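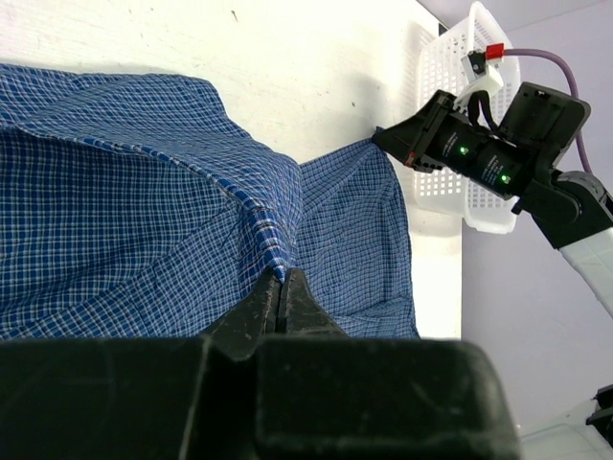

*Blue and white checked shirt on the folding table, Jurness clothing room.*

**Progress report to the Bustamante Fund**
**Project:** The Jurness Clothing Room
**Prepared by:** Morfudd Landeg, project lead
28 Aug 2019

Dear Begoña Rivas and colleagues,

Thank you, first of all, for your patience with us over the summer, and for the kind note you sent after our last report (it went up on the wall by the kettle and it is still there). You asked for a plain account of how the laundering and folding side of the work is coming along, now that the sorting side has found its feet, so I have kept mostly to that and put the money toward the end.

**Where we are with the shirts**

When we wrote to you in May we had just moved into the back half of the Karner building and everything we owned was in sacks. Since then 515 shirts have been washed, looked over, folded and handed out to people starting new jobs or going to interviews. Our target for the full grant period is 1,000, so we are a little past the halfway mark, and I feel good about it, though I would feel better if the rest of the men's larges would come in. We have far too many smalls. Inmaculada Montes is talking to Stondura about whether their staff collection could ask for the bigger sizes by name, and they seem happy to do it.

Folding has taken more thought than any of us expected. We started out letting everyone fold the way they do at home, and the shelves showed it! Some stacks leaned, some were twice as deep as their neighbors, and collars ended up on every side. Wouter Van Dijk spent a good part of June at the table working out one method that suits the width of our shelves, and we have all learned it now:

1. Lay the shirt out on the table and find the two shoulder seams.
2. Lift it by opposite points and draw the cloth out between them before setting it down again.
3. Button the top, the third and the last button.
4. Turn it face down, bring the sides in, lay the sleeves straight down the back, and fold up from the hem.

Step two is the one people skip, and it is the one that matters most. A shirt that has been drawn out properly will nearly fold itself, while one that has only been patted down keeps all its creases underneath and you find them later on the shelf. The white tabletop has been a help with this as well - the old brown one made it hard to see the edge of a dark shirt, and we are glad you let us move that small amount over from the signage line to replace it.

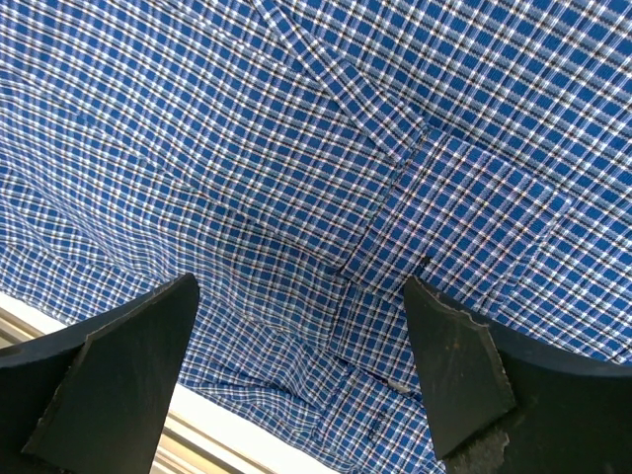 Checking each shirt before it goes on the shelf is the other half of the job, and it falls mainly to Begoñe Arrieta, who has a very good eye and no fear of the reject pile. She goes over collars, cuffs, seams and pockets, and she has taught the rest of us to slow down over patterned cloth. Plaid is the hardest. On a blue one like this, with thin white lines and darker stripes crossing all over it, a chest pocket sewn from the same plaid nearly disappears into the front, and its stitching shows only as a faint line where the checks don't quite meet. A pen mark or a pulled thread can hide in there very nicely, so plaid shirts now get a second look from a second person. It adds time, but we have had far fewer returns.

**What has not gone so well**

The label printer we budgeted for came late and then did not like our labels. We are writing sizes by hand on card tags for now, and it works, but it is slow. We also lost the better part of a week when the drain backed up behind the washers. Karner's people dealt with it kindly and did not charge us.

**Money**

We are within budget on everything except detergent, where we are over by $100. I would like to cover that from what is left in the travel line, if you have no objection. We also hope to buy two more steamers before the cold weather, when the heavier shirts come in and the ironing backs up. The quote is with Wouter and I will send it along separately.

**Next few months**

We plan to open the room for one evening session each week, ask Stondura for those larger sizes, and write up the folding method on a single sheet for newcomers to keep by them at the table. If any of you are passing through Jurness, please do come by. You would be very welcome, and we may well hand you a shirt.

With warm thanks from all of us,

Morfudd Landeg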